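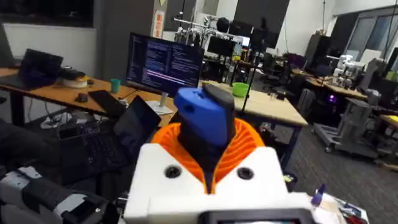 Filed under: Workshop & Lab Safety / Checklists / Robot arms

Arm bay walk-round, Nenmont site, 2023-09-29
Checked by: Nestor Tiongson
Sheet no. 2759
Arms powered for sections 3 and 4 only. Everything else done with power off and key out.

OK = fine. FIX = do it before next run. WATCH = look again next time. N/A = doesn't apply.

1. BEFORE GOING IN

1.1 Key switch off, key on hook, not in somebody's pocket. OK
1.2 Sign-in sheet filled in. FIX. Two sets of initials I can't read. Print your name please, it's a sheet not a cheque.
1.3 Sleeves, lanyards, long hair, rings. OK. One lanyard taken off at the door.
1.4 Stop buttons reachable from each operator seat without standing up. OK for Pascual. FIX for Vurano, have to lean across the bench to get it. Move the button box to the near side and tape the lead down.
1.5 Current risk assessment in the folder. WATCH. It's the January one, still valid, but it was written before the soft fingertips went on. Wants a paragraph on those.

2. GRIPPERS AND FINGERS (power off)

2.1 Fingertip pads seated, no splits, no lifting at the edge. Pascual OK. Vurano left pad lifting slightly, FIX. Pull it and refit, don't glue over the top.
2.2 Ribbed sleeves. Look in the folds, that's where they go first. Bend gently by hand both ways. OK all four.
2.3 Printed housings, cracks round the screw holes. Use the torch, white plastic hides hairlines. OK. One old mark on Vurano right that I've ringed in pencil. If it grows past the ring swap the housing. WATCH
2.4 Screws present and snug. Snug means snug. Last two cracked housings were overtightened and we all know it.
2.5 Wrist camera mount tight, lead has slack through full wrist turn. OK. Turned by hand both directions.
2.6 Spare pads in the drawer. FIX. Down to odds and ends. Order from Prerkeck, they take a while.
2.7 Any pad or sleeve changed gets written in the log with the date. Not a sticky note.

3. MOVEMENT (power on, slow speed)

3.1 One person on the controls, one hand near the stop. Second person watching the arm and not the screen.
3.2 Speed limit at 40 mm/s for checks. OK, confirmed on both before moving anything.
3.3 Home position clear of desks and monitor. Pascual OK. Vurano home passes closer to the monitor than I'd like. Either shift the desk back 300 mm or change the home. FIX. I'd shift the desk, changing the home means re-doing everyones saved positions.
3.4 Odd noises, judder, drift when holding. None heard. Pascual held position for the full check.
3.5 Gripper opens fully when stop is pressed? N/A, ours hold where they are. Put this on the wall card, new people expect it to let go and go in with their fingers.
3.6 Dropped object test, soft block only. OK

4. STOPS

4.1 Each button pressed in turn, arm stops, doesn't restart on release. OK all.
4.2 Restart needs key AND screen. OK
4.3 Stop from the laptop. Doesn't count as a stop. Please quit relying on it. If the code has hung the laptop stop has hung with it.
4.4 Button test written in the log. FIX, last entry missing a signature.

5. DESKS AND BENCHES IN REACH

5.1 Laptops and tablets outside the reach of the arm when it's powered. WATCH. Keeps creeping back. Anything you'd mind losing goes behind the line.
5.2 Drinks. No open cups on a desk with live kit, full stop. Lidded is allowed on the far desks only. Same rule for visitors and for managers.
5.3 Cables off the shelf edge and not hanging where an arm or a knee can catch them. FIX. Bundle and clip. Velcro, no zip ties, we change these too often.
5.4 Loose pens, markers, papers cleared from the bench before a run. FIX. A marker under a wrist joint is a small thing until it isn't small.
5.5 Test objects (bowls, blocks etc) go back on the table after, not on the floor or on chairs.
5.6 Screens angled so operator can see arm and code without turning round. OK

6. FLOOR AND ROUTES

6.1 Wheeled carts braked. FIX, brake on one cart doesn't bite. Labelled, don't put anything heavy on it.
6.2 Chairs pushed in, nobody sits inside the marked area when arms are live. OK today
6.3 Leads across walkway covered. OK
6.4 Carpet edges. OK
6.5 Way out clear, 7 people max in the bay with arms powered. OK

7. RACK AND POWER

7.1 Rack vents clear. OK, dusty though.
7.2 Leads labelled both ends. WATCH. Labelled one end is not labelled.
7.3 No extension plugged into an extension. OK
7.4 Status lights mean what the card says. FIX. Card is out of date, colours were changed when the controller was updated and the card wasn't. Reprint.

COMMENTS

Not bad overall. Mechanical side in good order, most of the FIXes are housekeeping and that's on all of us. The only ones that stop a run are 1.4, 2.1 and 3.3, all Vurano, so Vurano stays keyed off until those three are signed. Pascual can carry on.

Habit I'd like to see more of: touch the pads and sleeves before you start, every time, before the arm is on. Takes no time and you feel a split sooner than you see it. Then wipe them. Dry cloth, no solvent, it makes the pads go tacky.

Also if you change the finger type tell the person who wrote the program. Longer finger means the arm thinks the table is further away then it is. We've had one bent mount from that already, don't want another.

Item 3.3 agreed with the desk owners verbally, needs doing not discussing.

Left open: 1.2, 1.4, 2.1, 2.6, 3.3, 4.4, 5.3, 5.4, 6.1, 7.4
Sheet goes in the red folder, copy to Prerkeck with the pad order.

N. Tiongson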